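Prinar Reader's Set - Stoics and Skeptics, 5 volumes
Study edition, Greek and Latin with facing English 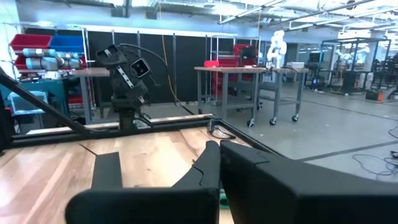 Five paperbacks covering the Hellenistic schools, from Zeno of Citium down to Sextus Empiricus. Facing-page translation all the way through. Notes at the foot of the page, not the back. Sold as a set only, no single volumes at the moment.

What you get:
Vol. 1 Early Stoa, fragments and reports
Vol. 2 Epicurus, letters and sayings
Vol. 3 Academic skepticism, mostly Cicero
Vol. 4 Seneca and Epictetus, selections
Vol. 5 Sextus, plus index to the whole set

The index is new for this printing. Names, Greek terms (transliterated) and passages cited. Old printing had a separate pamphlet for this, we dont stock it any more.

Translations are the Hauksdóttir versions, lightly revised. Plain English, stays close to the text. Good for a second-year survey or a reading group, a bit thin on the textual problems if you're doing graduate work - for that get the Flasora critical texts, listed under Editions.

Specs
Binding: sewn paperback, flaps
Paper: cream, takes pencil fine
Slipcase: yes, plain card
Languages: Greek, Latin, English

Price: $45 the set. Course orders of 30 sets or more, write first for a quote. Desk copies for instructors, one per course, use the form.

Shipping: leaves in 2 business days if in stock. Overseas takes longer, see the shipping page.

Known errors: vol. 3, running heads in the Lucullus section say Book I, should be Book II. Correction slip is in the box. Will be fixed at the next reprint, probaby February.

E-book: through Truvodeo only, not from us. Same page numbers as print so citations match. No refunds from our end on those, ask them.

Returns: unopened sets, 30 days. Slipcase dings don't count as damage, sorry.

Also in this series: Presocratics, Plato's Shorter Dialogues, Late Platonism (out of stock)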